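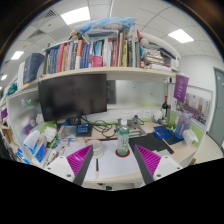
Hallo zusammen,

danke für die vielen Antworten auf meine Mail zum Schreibtisch-Datensatz! Ich komme erst jetzt dazu, weil nebenher noch zwei Trainings durchlaufen mussten. Odair Brandão schrieb:

> Mich überzeugt der Vergleich noch nicht ganz. Ihr habt für Alline 54 Demos
> auf vollgestellten Tischen genommen und für Pollia 54 auf leergeräumten,
> aber getestet wurde doch beides nur auf vollen Tischen? Dann ist klar, wer
> gewinnt. Und wie geht ihr mit durchsichtigen Flaschen um? Bei uns in
> Villaseñor greift die Policy da gern mal daneben.

Erwischt, Odair :-) Die Tests auf leeren Tischen gab es schon, die standen nur nicht in der Mail. Pro Policy haben wir 30 Versuche gemacht, und auf leeren Tischen liegen die beiden praktisch gleichauf. Auf vollen Tischen kommt Alline auf 20 von 30, Pollia nur auf 3, und das hat mich dann doch umgehauen (ich hatte auf die Hälfte getippt!).

Zu den Flaschen: Grün getöntes, durchsichtiges Material mit weißem Deckel ist bei uns ein Dauerthema. Steht so eine Flasche auf einem dunkelroten Untersetzer, hebt sie sich unten ganz ordentlich ab, auf weißem Papier dagegen wird's zäh. Wir nehmen im Moment nur das Farbbild der Handkamera, ohne Tiefe. Mit Tiefe hatten wir es im März probiert, aber an der Flaschenwand kam so viel Müll zurück, dass ich es wieder rausgeworfen habe. Vielleicht hat jemand von euch da mehr Geduld als ich?

Was noch fehlt, ist der gemischte Fall, also halb Alline, halb Pollia. Den rechne ich als Nächstes auf Naton, sobald dort wieder Platz ist. Falls jemand eigene Tische beisteuern mag: bitte vorher NICHT aufräumen, und schickt mir die Kalibrierung vom Handgreifer gleich mit.

Viele Grüße aus dem Labor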